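By Vesela Papadopoulos
September

Section 2. Adding a second phone to a Biketti account

Biketti keeps one message history for each account and copies it to every linked phone. Install the app on the second phone before starting. Both phones must be on Wi-Fi and charged to at least 50 percent.

1. On the first phone, open Settings and tap Linked Devices.
2. Tap Add Device. A 12-digit code is shown.
3. On the second phone, open Biketti and choose I Already Have an Account.
4. Enter the code and tap Link.
5. Keep both phones unlocked until the word Ready is shown on each.

Note: The code is valid for one link only. If it is refused, go back to step 2 and request a new one.

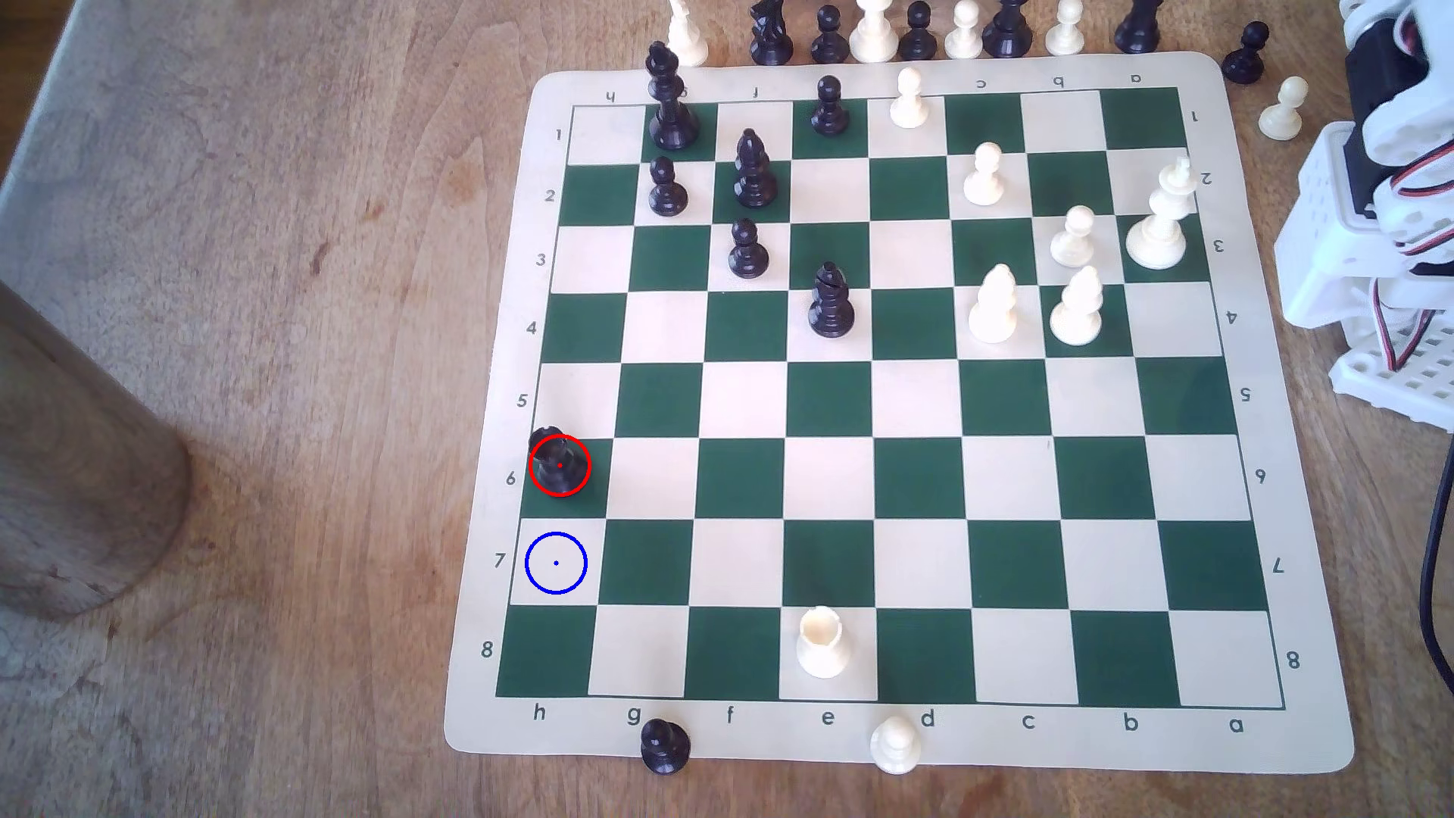 Green and cream roll-up board with pieces set up.

Caution: Do not sign out on the first phone while messages are being copied. Signing out cancels the link, and any messages already copied are deleted from the second phone.

Photos and voice messages are copied after the text messages. To delay them, open Settings on the second phone, tap Storage, and turn off Copy Media. They remain on the first phone and can be copied later.
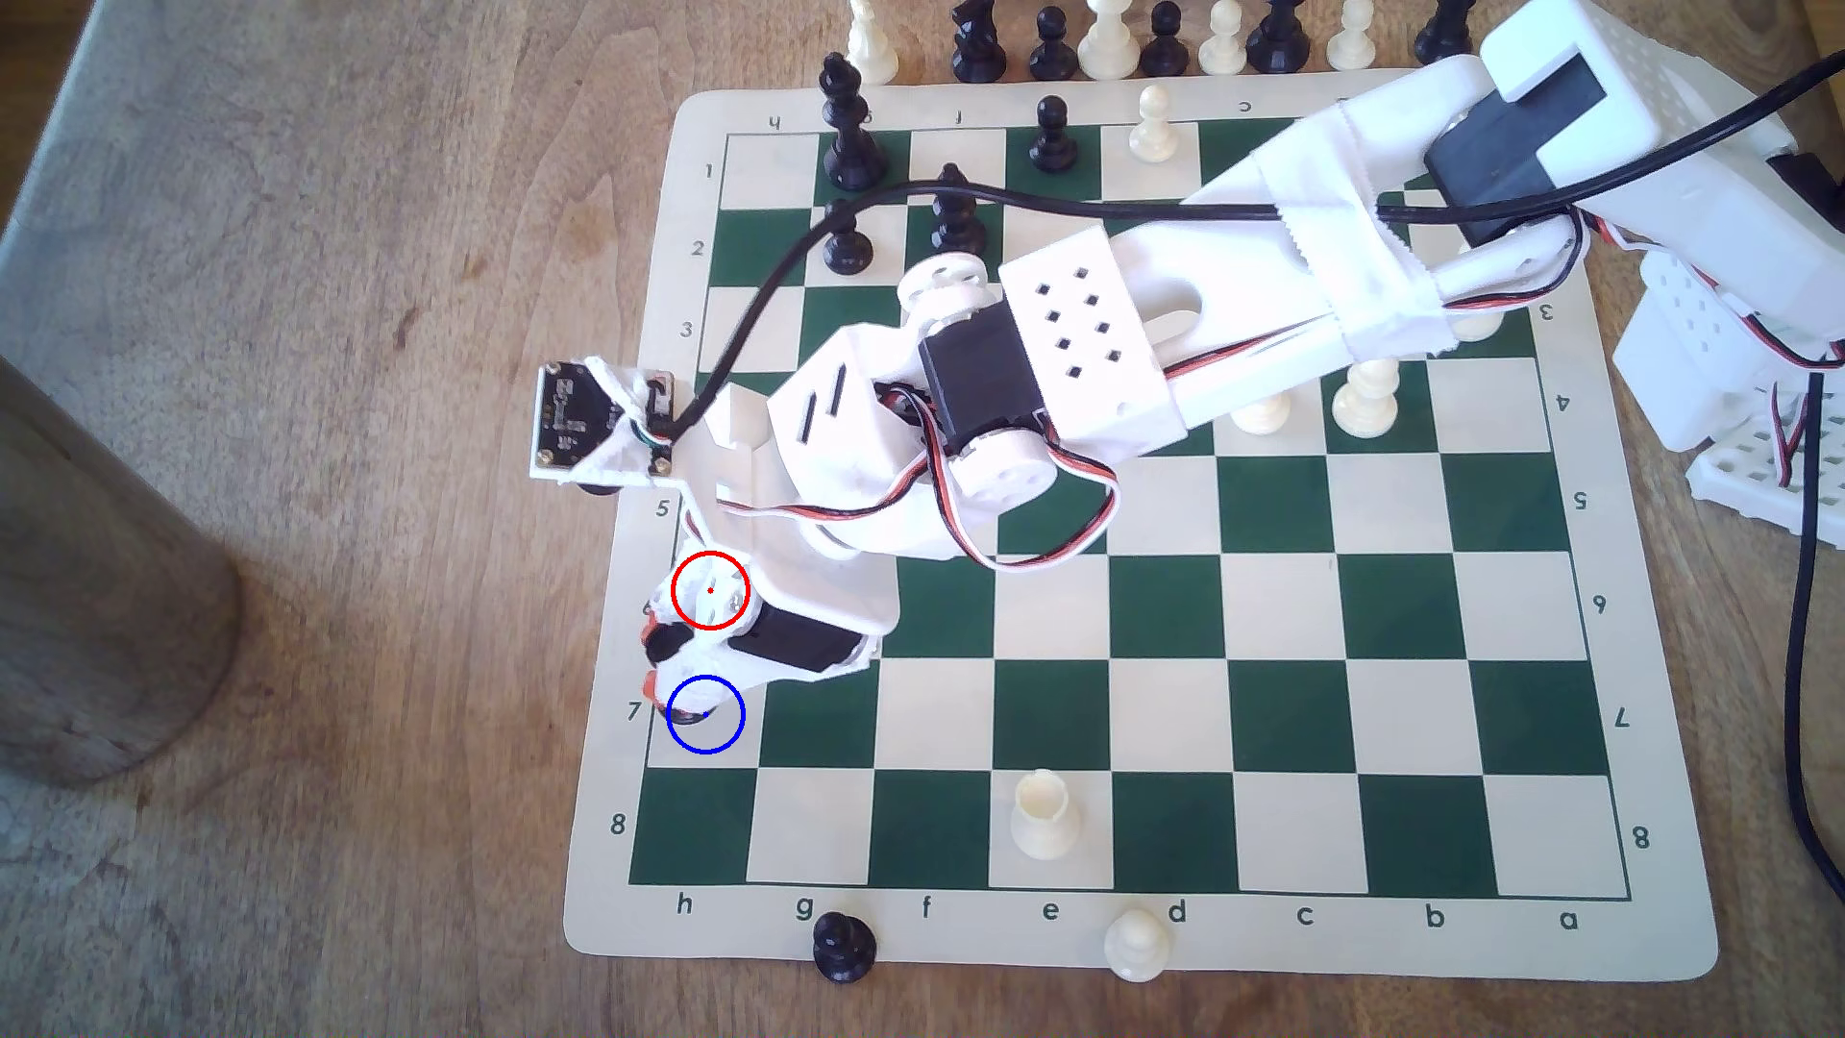 Photos sent from a linked phone are reduced in size unless Full Quality is on. The setting is kept separately on each phone, so check it on both. Fine print suffers most from the reduction — small characters such as the letters h to a along the bottom edge of the chess mat may blur when the picture is enlarged. Turn on Full Quality before sending pages of text, labels or receipts.

To remove a phone, open Linked Devices, tap its name and choose Unlink. Group chats muted on that phone stay muted on the other.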